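Nudden Cup

The Nudden Cup is a student robotics competition run each year by the engineering department of Stevmont College. Entrants program a robot arm to do housework in a simulated bedroom. The competition takes its name from the software it runs on, Nudden, a teaching simulator begun as a final-year project and still carrying a fair amount of final-year code. No physical robot is used at any stage, a point the college prospectus leaves to the second paragraph.

History

The competition grew out of a second-year module in which students were meant to take turns on the department's one working arm. The waiting list for that arm outlasted the module. Volodymyr Ivanyshyn, then a lecturer in control engineering, moved the coursework into simulation as a stopgap for a single term and was never asked to move it back.

The first contest was held on a Tuesday afternoon in June, in a computer room booked under the name of a different society. Four teams entered and three finished. The winning entry opened one drawer, closed it again and stopped, which the judges considered restrained. By its third year the Cup had a rulebook, a website and a dispute about the rulebook, and it has had all three ever since.

Entry was later opened to other colleges. Skatmont, a sixth-form college, has sent a team every year since then and has beaten the hosts often enough for the matter to be left out of the opening speech. The most recent Cup drew 223 entrants in 16 heats.

Format

Teams of two to five write a controller, which is then run on the organisers' machines with nobody from the team allowed near a keyboard. Each run takes place in a furnished room chosen from a set released at the start of the spring term. The rooms are plain, and the world stops abruptly where the floor does.
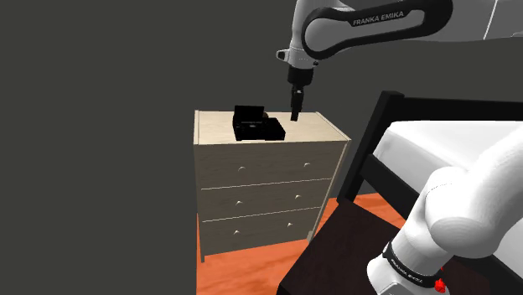
Tasks are drawn from a published list. The usual ones are opening a named drawer, moving an object from one surface to another, and putting something down within a marked area without knocking anything else over. The last is worth the most points and is generally regarded as the reason people drop out. A hidden task is announced on the morning of the final. Past hidden tasks have included closing a drawer that was already closed, a problem which several controllers solved by opening it first.

Teams may practise as much as they like. The organisers keep a log of practice runs, and the record for one team in one season is 1,627. That team came fifth.

Scoring

Points are given for finishing a task, for finishing it quickly and for leaving the furniture where it was. Marks are lost for collisions, for dropping objects and for what the rules call "unexplained motion", meaning any movement the team cannot account for when asked. Teams have become good at accounting for things. One controller that spent most of its run circling above a dresser was described in the written submission as "conducting a survey", and lost only two points.

The highest total ever recorded is 667, set by the Skatmont team in a year when the physics settings had been changed shortly before the final. The score stands, with a footnote. The footnote has been revised more often than the scoring system.

The Lysenko Prize

A separate award, the Lysenko Prize, goes to the team with the best written report, whatever its controller did. It was set up after the judges noticed that the most readable reports tended to come from teams whose robots had done very little. Winners receive a book token and the right to present their work at the closing session, where they speak after the winners of the Cup itself and usually for longer.

Reports are expected to include at least one account of a failure. Early versions of the rules asked for all failures to be listed, and this was dropped when the marking ran into July.

Criticism

The Cup has been criticised within the college for rewarding controllers that are tuned to the released rooms and go to pieces in any other. In reply, the organisers brought in an unseen room for the semi-finals. It proved to be one of the released rooms with the bed moved, and most of the field was caught out by it anyway.

Others have asked whether a contest held wholly in simulation prepares students for real equipment. Ivanyshyn addressed this in the department newsletter, writing that simulated furniture was cheaper to replace — and that he had seen the invoices for the other kind.

A proposal to hold the final on the department's own arm has been put forward three times. It is currently awaiting a free slot on the booking sheet.

See also

Nudden (software)
Stevmont College
Skatmont Sixth Form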